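About Drenditz

Drenditz is a woodworking and home repair school for adults. We teach evening and daytime classes in basic carpentry, furniture repair, tiling and small plumbing jobs. Most of our students have never owned more than a hammer and a screwdriver when they sign up, and the courses are planned with that in mind.

How we started

The school was opened by Katalin Illés and Gyula Bognár, who had worked together for a kitchen fitting company called Mirzaei. Customers kept asking them how to fix a sagging door or replace a washer, and the two of them ended up giving free lessons in people's kitchens after the paid work was finished. They rented the ground floor of a former print shop on Sikach Street and put in four benches. The first course was on hanging doors. It is still on the schedule, with a few changes.

We later took over the upper floor as well. Tiling and plumbing are taught downstairs, where the drains are. Carpentry and furniture repair are upstairs. There is a freight elevator for lumber and for students who can't use the stairs.

What we teach

Our main course is Home Repair Basics. It runs for 10 weeks, one evening a week, from 6:30 to 9:00. Students learn to measure and cut, drill into different kinds of wall, patch drywall, fix a dripping faucet and rehang a door. Each person finishes with a small wall shelf, which they take home.

After that, people usually go on to one of the longer courses. Furniture Repair covers loose joints, broken chair rungs, split tabletops and simple refinishing. You bring your own piece, as long as two people can carry it. Tiling covers floors and backsplashes, and every student sets and grouts a practice panel.

We also run a weekend class for a parent and child together. The lower age limit is 10.

Class size and cost

No class has more than 14 students, with 2 teachers in the room. Tools, safety glasses and ear protection are included in the fee. Lumber is included in the basic course and charged at cost in the others. Please wear closed shoes and tie back long hair.

Fees can be paid in two parts. We keep a number of reduced-fee places in every term for people who are out of work, and you can ask for one on the regular sign-up form.
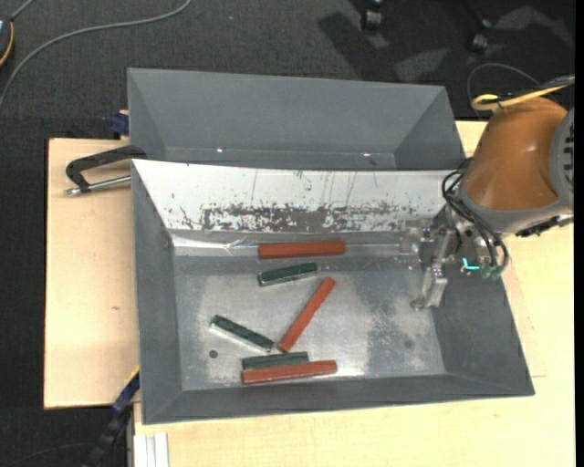 The teachers

Katalin Illés teaches carpentry and looks after the schedule. Gyula Bognár teaches plumbing and tiling. Levente Boros joined from a furniture restoration shop in Flukville and runs Furniture Repair. Aranka Győri teaches Home Repair Basics and the parent and child class. Bimla Khurana manages the office and answers nearly all of the email.

The building

The workshop is 2,845 square feet over the two floors. Street parking is free after 6:00. The side door is closer to the bus stop, but it is locked during evening classes, so please use the front entrance.

Signing up

Sign-up for the fall term opens in June. If a class is full, ask the office to put you on the waiting list. Places do come up in the week before a course begins, and we call people in the order they joined the list.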